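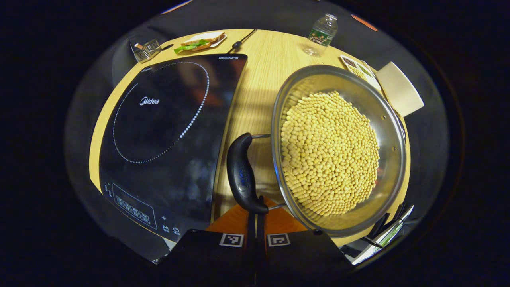

*Soybeans in the steel pan, next to the Midea induction cooktop.*

Search this repository Go

# soybean-notes

Hi! This is my folder of notes on cooking dried soybeans at home, mostly for soy milk and the odd batch of roasted beans to snack on. I started it in November on the backs of envelopes and finally typed it all up (my handwriting was getting worse by the week).

## What's in it

- `beans.csv` has one line per batch: dry weight, soak time, pan, heat setting
- `roasting.md` is the dry pan stuff
- `milk.md` is long and needs a trim, sorry!

## How I do it

My usual batch is 300 g dry. I've gone up to 500 g, but stirring gets annoying and a few always hop out onto the table. For roasting I set the cooktop to 800 W and keep the beans moving for 40 minutes, pan handle in one hand, spoon in the other. Weights are before soaking unless the row says "wet".

Beans are either Sornar or Drakex, see the `brand` column. The Sornar ones run a bit smaller and I like them better for snacking. Drakex makes a creamier milk, at least to me.

## Still to do

- fill in the missing soak times
- try the black beans from Hassanpour

Last updated July 13, 2023. Use any of it however you like!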